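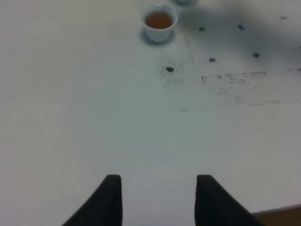
A small plastic cup on a white tabletop with dark spots and a band of gray scuffing.

Workshop & Home > Furniture Care > Tables > White Tabletops: Spots, Scuffs and Brown Drinks

How to Clean a White Tabletop

Posted 12/17/19 by Rogério Arruda

A white table looks clean in the showroom. Then you bring it home and it spends the rest of its life keeping a record of everything you do. A brown table will cover for you. A white one takes notes.

I look after the tables at the Vasiliu reading room in Ustorley, and I have two more white ones at home, so I spend more of my life than I'd like bent over with my cheek near a flat surface, squinting. This page is the routine I use. It covers gray scuffing, dark spots and whatever gets left behind by tea, juice and their many brown relatives. It does not cover burns. Put a plant on a burn.

What you need

Two soft cloths, both white or close to it. A colored cloth hides the evidence, and you want to see what is coming off.
A bowl of warm water with a small squirt of dish soap. Small. If it looks like a bubble bath, pour it out and start over.
Baking soda and a spoonful of water.
A melamine sponge, the white kind that crumbles.
A wooden toothpick.
A lamp you can move, or a phone with a flashlight.
A dry towel.

I also keep a bottle of Sirnex, a spray cleaner somebody left in the supply closet before my time. It smells like a lemon that has been to law school. It works about as well as the dish soap does, so I've left it off the list.

Step 1. Clear the table

All of it. I know. You are going to want to leave the one little cup where it is and wipe around it, and then you will have a clean table with a dirty circle in the middle, and the circle will be there until spring.

Carry anything with liquid in it first, before you have a cloth in your hand. The small tapered plastic cups, the portion or medicine type, weigh next to nothing and go over if you breathe near them. Pick them up one at a time by the side, just under the rim. Don't stack a full one on another, however short the walk to the sink. I once did this with something the color of strong tea and got to practice every later step on this page.

Step 2. Look at it sideways

Turn off the overhead light and put the lamp down low at one end of the table so the light skims across. Now crouch. A white surface under a ceiling light shows you almost nothing except that it's white. With the light coming in low, you can sort what you've got into three groups.

Things that stick up. These are crumbs, dried drips and bits of glue.
Things that lie flat. These are stains, scuffs and smears.
Things that go down. These are dents, scratches and holes.

The first group is easy, the second is a matter of patience and the third is furniture now. Cleaning a hole gets you a clean hole.

Step 3. Find out what the dark spots are

People skip this step, and it's the one that saves the most scrubbing. Small dark spots on a white table are either specks of something or little openings in the surface, and from standing height they look exactly alike. I have scrubbed a screw hole. I scrubbed it for long enough to get angry at it.

There are two tests.

The pattern test. Stand back and see whether the spots line up. Dirt lands wherever it likes. If your spots make rows, or something close to rows, you may be looking at holes that were put there on purpose or by somebody with a drill and a plan. Loose rows don't prove anything, so go on to the next test before you make up your mind.

The toothpick test. Hold the toothpick nearly flat and drag it lightly over the spot. If it bumps up, that's residue. If it slides across as though nothing were there, that's a stain. If the tip drops, even a hair, it's a hole or a pit. Use wood. A metal pick will answer the question too, and then leave you a new mark to ask about.

Check every spot separately. Having one hole on a table doesn't make its neighbors holes, and I've had all three kinds within a hand's width of each other.

If there's a grayish halo around a spot, treat the halo as its own job. It's usually a thin film that has collected around the edge, and it often comes up with plain soapy water even when the spot in the middle is going nowhere.

Step 4. First wash

Dip a cloth in the soapy water and wring it out until it stops dripping, then wring it once more. You want it damp. Water that gets into seams, edges or holes is trouble for a lot of tabletops, and a swollen edge can't be wiped off.

Work from the far side toward yourself in long, straight, overlapping strokes. Everyone's arm wants to go in circles. Circles move the dirt on a tour of the table and bring it back. Turn the cloth to a fresh side often, and change the water when it goes gray. At the reading room I change it twice per table, which gives you some idea of our readers.

Wipe again with plain water, then dry with the towel. Do the drying. Half of the "stains" people write to me about are soap.

Step 5. The gray band

Nearly every white work table gets one. It's a broad, streaky, speckled patch, usually running side to side in the part where things get slid, set down, dragged back and slid again. Some of it will be rubbed-off material sitting on the surface, and some may be fine scratches with dirt packed into them. You find out which by cleaning it.

Start with the baking soda. Mix it with a little water until it's like toothpaste, spread it thin over one end of the band and leave it for two minutes. Then rub lightly with a damp cloth, along the direction of the streaks. Rinse and dry that section, then get the lamp back down low and look.

If the section is whiter, carry on down the band a bit at a time. If there's no change, wet the melamine sponge, squeeze it out and try that on the same section with almost no pressure. The sponge is a very fine abrasive with a friendly personality. It will take off the scuff, and if you lean on it, it will take off the shine as well, so you end up with a dull patch in the exact shape of your enthusiasm. On a glossy top, try it first somewhere no one sits.

What's left after both of those is scratching. You can stop. I mean this kindly. I spent most of one December on a single Sirov table, coming back to the same streaks every morning, and the streaks won.

Step 6. Spots that stick up, spots that lie flat

For raised residue, lay a warm damp cloth over it and go do something else for a few minutes. When you come back it should be soft enough to push off with the edge of an old plastic card. Keep the card low. If it doesn't budge, give it more time under the cloth and less elbow.

For flat spots, use a dab of the baking soda paste on a fingertip wrapped in cloth, and stay on the spot itself. Rubbing a wide area to fix a speck gets you a speck in a bright clearing.

Step 7. Spots that go down

Brush out the loose dirt with a dry toothbrush and then run the toothpick gently around the rim. Wipe once with a barely damp cloth and dry immediately. Don't spray anything into a hole. Don't fill it either until you're sure it has no purpose in life. I filled one very neatly with white putty, sanded it, admired it, and had to dig it out again when the clamp that belonged there turned up.

If you're certain, a white furniture filler pressed in with a fingertip and left for 24 hours will do. It won't match. White comes in at least 683 shades and your table is the other one.

Brown drinks

Tea, cola, apple juice and cold coffee all behave much the same on a pale surface, so I don't bother identifying them. A fresh spill gets blotted from the outside in, then wiped with soapy water, then dried. An old ring gets the baking soda paste for roughly 27 minutes, kept damp with a scrap of wet paper towel on top. Check under it halfway through. Rinse it well, as the paste dries to a powder and will be on your sleeves by lunch.

Lift the cups and wipe the bottoms too before they go back. A drip that runs down the outside of a cup makes a fresh ring the moment you set it down, and you will stand there blaming the table.

How often

The first wash and dry, every day the table is used. The gray band, once a month or when you can no longer pretend. The toothpick, only when a new spot turns up. I keep a small pencil sketch of each table taped to its underside with the holes marked on it, so that the next person doesn't have to scrub them to find out.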